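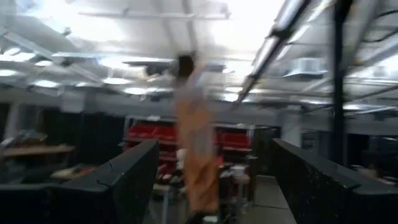

Odette Delaunay has been planting rain gardens for 12 years, first on her own with a pickup and a rented trencher, now as the owner of Dallden, a small landscape firm that does almost nothing else. In April the firm began a training course for crews who want to learn the work. We talked with her by phone and again at the end of a class day, when two of her instructors, Magnus Ritchie and Archie Swanson, joined in.

The first thing she wanted to talk about was dirt. "People call and ask for plants," she said. "They've got a list from a magazine. I ask them how fast their soil drains and there's a long silence."

Her test is an old one. Dig a hole a foot deep, fill it with water, let it drain, fill it again, and time the second filling. If the water drops an inch an hour or better, the site will probably do. If it's still standing the next day, she looks for another spot or plans on bringing in sand and compost. She has walked away from jobs where the owner wouldn't agree to either one.

"A rain garden that holds water for three days is a pond," she said. "You've got mosquitoes and dead coneflowers and a customer who tells the whole street that rain gardens don't work."

Delaunay grew up in a family that mowed lawns for a living, and she did that too until her late twenties. She got interested in runoff when a customer's side yard kept washing out. She had reseeded the same strip three springs in a row. On the fourth visit she followed the water uphill and found two downspouts emptying onto a slope.

"I'd been charging that woman for grass seed," she said. "I felt bad about it. I dug her a basin at the bottom of the slope for the cost of the plants. I made it too deep and I put the overflow on the wrong side, so I had to go back and fix it. It's still there."

The course runs four days. The first two are spent on siting and grading, and students don't touch a plant until the third. Ritchie, who teaches the grading section, said this bothers some of them.

"They come from planting crews, they're good at planting," he said. "What they haven't done is shoot a level across a yard. The bottom of the basin has to be flat. If it's off by two inches, all your water sits at one end and the other end is just a dry bed with the wrong plants in it."

He has students check their grade with a line level and string before he lets them use the laser. He said the string is slower but they can see what they're doing.

Sizing takes up most of the second morning. For a sandy yard, Ritchie has them figure a basin at a fifth of the roof area draining to it. A 600-square-foot section of roof gives a garden of 120 square feet. Clay needs more room, and he would sooner see a student go bigger and shallower than dig down to make up the difference. Six inches is the depth he likes. He doesn't want anyone going past eight in a home yard.

Swanson handles plants. He came to Dallden from a wholesale nursery and still buys most of the stock for the firm's jobs. He divides a basin into the floor, the side slopes and the rim, and he said most failures he gets called to look at come from treating all of it as one wet bed.

"The floor is wet for a day and then it's dry for two weeks in July," he said. "So you want things that can take both. Blue flag, swamp milkweed, soft rush, fox sedge. On the slope I use little bluestem and black-eyed Susan. The rim is regular garden. Put whatever you like up there."

He plants plugs, mostly, and sets them a foot apart. Gallon pots look better the first summer, he said, but by the second year he can't tell the difference, and the plugs cost a lot less. He uses shredded hardwood mulch because bark nuggets float and end up in a pile at the overflow.

Asked what the students get wrong most often, both men gave the same answer, which was the berm. Crews tend to throw the dug soil on the downhill side and leave it loose. The first hard storm cuts through it. Ritchie makes them build it up a few inches at a time and walk on each layer, then seed it the same day.

The spring class had 30 students, more than Delaunay had planned on. Some were sent by their employers and some paid their own way. One of them, Blair Farquharson, runs a two-person mowing business and signed up after losing a bid.

"The customer wanted somebody who could deal with the wet corner and I couldn't," Farquharson said. "I've done two basins on my own since the class. One was easy. The other one I hit a buried patio, a whole brick patio, a foot down. That took a week."

Delaunay doesn't think every yard should have one of these gardens. She won't put one within ten feet of a foundation or anywhere near a septic field, and she doesn't like to dig under big trees. She also tells people plainly that the first two years are mostly weeding.

"I give them a sheet with pictures of the weeds and pictures of what we planted," she said. "They still pull the sedge. Everybody pulls the sedge. It looks like grass to them."

The next course is planned for the fall if she can find a site with heavier soil. The spring site was sandy and drained in no time, and she thinks the students had it too easy.

"I want them to have a bad yard," she said. "Clay, a slope, a downspout in the wrong place. I've asked a few old customers."

We use cookies to improve your visit. By continuing to browse this site you agree to our use of cookies. Accept | Manage settings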